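3.2 Erhebung der Trinkgefäße in den Haushalten

Die zweite Teilstudie behandelt die Frage, welche Gefäße in den Haushalten von Villau im Alltag zum Trinken benutzt werden und wie lange sie im Gebrauch bleiben. Frühere Arbeiten haben vor allem den Einkauf untersucht. Der Einkauf sagt aber wenig darüber, was mit einem Becher nach dem ersten Gebrauch geschieht. Segura und Vanhove haben in ihrer Untersuchung zu Brotonham vorgeschlagen, zwischen Anschaffung, Umlauf und Ausscheiden zu unterscheiden. Wir übernehmen diese Einteilung, mit einer Änderung: Das Ausscheiden wird bei uns nur dann erfasst, wenn das Gefäß den Haushalt wirklich verlassen hat.

An der Befragung nahmen 263 Haushalte teil. Angeschrieben wurden 1.000 Adressen, die aus dem Melderegister der Gemeinde gezogen waren. Die Befragung fand im Juli statt, also in einem Monat, in dem mehr kalte Getränke konsumiert werden als im übrigen Jahr. Diese Einschränkung ist bei der Deutung der Ergebnisse zu beachten. Jeder Haushalt führte ein Heft, in welches an vier Tagen jede Benutzung eingetragen wurde, darunter immer ein Sonntag. Die Kodierung der Hefte übernahmen Saron Asfaw und Kedir Kahsay unabhängig voneinander; abweichende Fälle wurden gemeinsam besprochen.

Als Kategorien dienten Glas, Keramik, Metall und Kunststoff. Bei Kunststoff wurde zusätzlich notiert, ob die Wand klar, mattiert oder gefärbt ist (zu einem mattierten Becher vgl. Abb. 3). Diese Unterscheidung war im ersten Entwurf des Heftes nicht vorgesehen. Im Vortest zeigte sich jedoch, dass die Befragten klare Becher häufig unter „Glas“ eintrugen, mattierte dagegen fast nie.

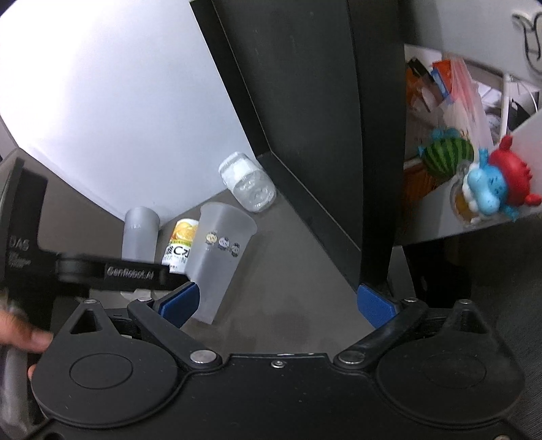

Abb. 3: Mattierter Kunststoffbecher, Kategorie K2.

Die Angaben zur Nutzungsdauer sind mit Vorsicht zu lesen. Viele Befragte konnten das Jahr der Anschaffung nicht nennen und haben sich an einem Umzug oder an einer Feier orientiert. Mendonça beschreibt für die Region Kanaujia einen ähnlichen Effekt und spricht von „geliehener Datierung“. Wir haben solche Angaben behalten, aber in der Auswertung gesondert gekennzeichnet.

Auffällig ist der Umgang mit Bechern, die für den einmaligen Gebrauch gekauft wurden. In mehreren Heften erscheinen sie wieder, nun als Behälter für Pinsel, für Samen oder als Messbecher für Waschmittel. Nach der Einteilung von Segura und Vanhove wären diese Gegenstände noch im Umlauf, obwohl niemand mehr aus ihnen trinkt. Für diese Fälle wurde die Kategorie „Umwidmung“ eingeführt, die in Abschnitt 4 getrennt behandelt wird.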